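4. Oiling and caring for the worktop

These steps apply to solid wood worktops and tables in the Jotham range. If your top was supplied varnished, follow part 4.3 only.

4.1 Before you start

Clear the surface and wipe it with a damp cloth. Leave it to dry overnight. You will need:

Rorkent worktop oil, 400 ml tin
fine sandpaper
lint-free cloths
rubber gloves

Caution: Cloths soaked in oil can catch fire by themselves. Lay them flat outdoors to dry before putting them in the bin.

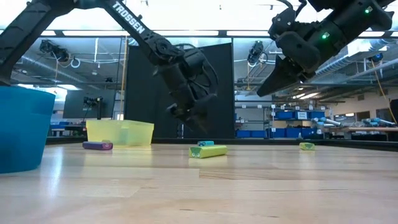 Fig. 7. Wooden top with a glossy finish.

4.2 Oiling a bare top

1. Sand lightly along the grain. Do not sand across it.
2. Vacuum the dust, then wipe with a dry cloth.
3. Shake the tin and pour a little oil on to the cloth. Do not pour it straight on to the wood.
4. Rub the oil in along the grain, working from the back edge to the front.
5. Wait 20 minutes and wipe off anything still lying on the surface.
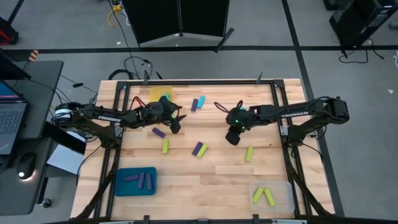
6. Leave overnight before the next coat. New tops need 3 coats. Tops already in use need 2.
7. Oil the underside and the end grain in the same way. A top oiled on one face only may bow.

Note: Keep the room aired while you work. In cold weather allow a second night between coats.

4.3 Everyday cleaning

Use warm water with a drop of washing-up liquid, and dry the top straight away. Do not use bleach, scouring pads or steam cleaners.

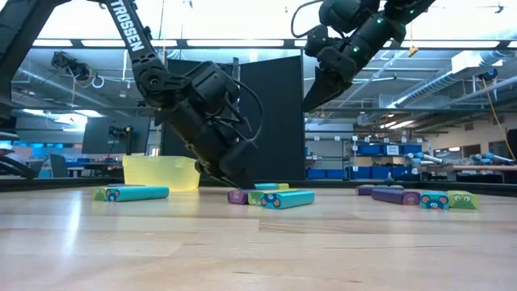
Put a mat under hot pans. Mop up tea, wine and vinegar as soon as they are spilt. Black marks near metal tins come from damp and can be sanded out of an oiled top, starting again at step 1. Do not sand a varnished top; ask us for the Muñoz repair kit.

4.4 When to oil again

Sprinkle a few drops of water on the top. If they soak in, it needs oil. Most kitchens need a fresh coat each May.

Spare oil and cloths: quote part number 3000 when ordering. Questions about finishes go to Usa Boonyarit at Fululon.

Section revised 19th March, F. Negri.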